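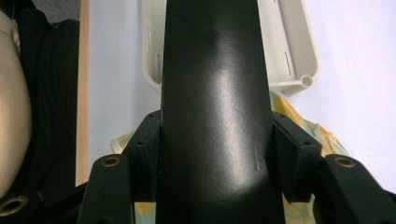
Workshop tips: trying out grippers on ordinary household things

I get asked for this list so often that I've finally typed it up. It covers hand-held grippers and the small bench arms you can bolt them to, and it's all been learned on a kitchen table or in the shed. If you've just put your first one together, welcome, you're going to have a lovely time!

Before you pick anything up

Open and close the jaws fifty times with nothing in them. Listen. A dry click on every stroke is usually a screw head catching, and a slow creak is nearly always one side rubbing on the other. Sort it now, while it's easy.

Check both sides travel the same distance. I draw a pencil line on a bit of card, centre the gripper over it and squeeze. If one finger gets to the line first, slacken the linkage on that side by half a turn and try again.

Brass threaded inserts are worth every minute they take. Screws straight into printed plastic are fine for a week and then they're not, especially if you swap fingers as much as I do. Warm the iron, let the insert sink under its own weight, and stop when it's a hair below the surface. Press it flat with something cold and metal (the back of an old butter knife is perfect) and leave it alone for a minute.

Choosing what to test on

Everybody starts with a sponge. Sponges are lovely but they forgive everything, so you learn next to nothing from them. My own test box has a tea towel, a wooden spoon, a plastic tray, an egg cup, a full tube of tomato purée and a jam jar with the lid on. The jar is the mean one. Smooth, heavy, round, and it will find any weakness you've got.

Tapered things are harder than straight ones. Squeeze a cone low down and it wants to squirt out of the thin end, like a wet bar of soap. Take hold a little way up from the widest part and keep the fingers square to the sides. A strip of thin rubber helps no end.

Cloth needs a pinch from above, with the tips just touching the table. Push down a touch more than feels right, close, then lift. If you come up with nothing, bunch the cloth a bit first. Flat, freshly ironed tea towels still beat me most days.

Comparing two grippers fairly

This is the part people skip, and it's the part I love best. When Janka Hubáček and I put the Dirider up against the Skutus last October we did it all in one afternoon with the same objects on the same table, and took turns so that neither of us got too good at one of them. Nine objects, 14 goes each, with each gripper. Write down every drop as you go, even the ones that were "obviously my fault". Especially those!

The Dirider was better on anything hard-sided. It closes evenly and it doesn't twist when you tip your wrist. The Skutus has softer fingers and it walked off with the cloth round, and I found it kinder on my hand after an hour. I went home wanting both, which didn't help my shelf space one bit.

Change one thing at a time. Cornel Pană once swapped his pads, his spring and his trigger on the same evening, got a marvellous result and has never found out which of them did it.

Cameras

Mount the camera so you can see both fingertips with the jaws fully open AND fully shut. Check it with something bulky in the jaws too, as a tall object can block out nearly all of what's behind it. If that happens, tip the camera or move it a little higher before you decide the lens is too narrow.

Shiny objects throw a bright stripe straight back at you. Turn the lamp to the wall and let the light bounce, or hang a bit of greaseproof paper in front of it (well clear of the bulb, please). Plain table coverings make life simpler at first. Once you're getting good results, bring in a patterned cloth and see what goes wrong.

Wipe the lens. Then wipe it again after lunch.

Controllers and arms

Start at the slowest speed your controller offers and stay there for a whole session. It's dull and it saves fingers, both kinds. Keep the off switch on the side of your free hand.

If the arm shudders when it stops, look at the table before you look at the settings. I spent two evenings on mine and the cure was a folded beer mat under one leg.

Label both ends of every cable. Masking tape and a biro will do.

Odds and ends

Rubber pads go slippery with dust. Washing-up liquid, warm water, and let them dry on the rack overnight.

Keep spare screws in an old spice jar with the size written on the lid. Mine says paprika on the side, so do check before cooking.

Next time: fitting softer fingertips, with a pattern you can cut from an old bicycle inner tube.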